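Rice cooker swap day comes to Wirwood hall

June 10, 2025

If you've walked past Wirwood hall lately and wondered why it smells of jasmine rice at ten in the morning, I can tell you, as I've spent far too many mornings in there with a fork in my hand. The Tandero kitchen library is getting ready for its summer swap day in July, and this year it's all about the worktop stuff — cookers, steamers, crocks, lidded pots, bread bins, anything round and bulky that hogs the space next to your kettle.

I love this event. I went last year meaning to drop off one slow cooker and came home with a different slow cooker and a fish kettle (I don't own a fish big enough, but never mind). The idea is very simple. You bring in something clean and working, you get a paper token, and the token buys you something else off the tables. If you've nothing to bring you can still come in and buy a token for 75p, and the money goes towards new shelving in the back store.

There are 83 pieces on the list already, which is well up on last time, and the doors haven't even opened for drop-offs from the Nijs side of town yet. Plenty of it is in really lovely condition too. I had my nose right up against one pale, domed thing with a big fat belly and a soft satiny sort of finish, and I wanted to take it home on the spot. I do like a rounded shape on a worktop. All the square black stuff in my own kitchen looks like office equipment.
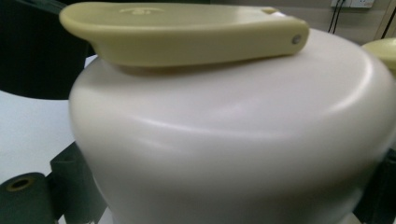

Issue 19

Anything with a plug gets tested before it goes out on the tables, and that's where the rice comes in. Every cooker gets one small batch, and whoever is in the hall at the time gets a bowl of it. Bring your own soy sauce, the hall bottle ran out weeks ago! Things without a plug just get a good wash and a check for chips round the rim.

A few bits of practical stuff. Please bring lids with their pots, taped on if you can manage it, as we ended last summer with a whole crate of lids and nothing to put them on. Manuals are nice but don't worry if yours went in the recycling years ago. No deep fat fryers, sorry, and no microwaves either, they're too heavy for the trestles. If the inside pan is scratched, put a note on it and it can go on the spares table.

Parking is the usual headache. The Preserier car park is free after the morning market packs up, and it's a five-minute walk if you aren't carrying a bread machine, more like ten if you are. There's a ramp at the side door for trolleys.

The swap itself runs on one day only, from ten until three, and the hot drinks hatch will be open the whole time. Tandero has had 2,000 leaflets printed with the date and the drop-off hours on, so one should land on your mat before long — and there's a stack by the hall door if it doesn't. I'll be on the tokens table until lunch, and after that I'm going shopping.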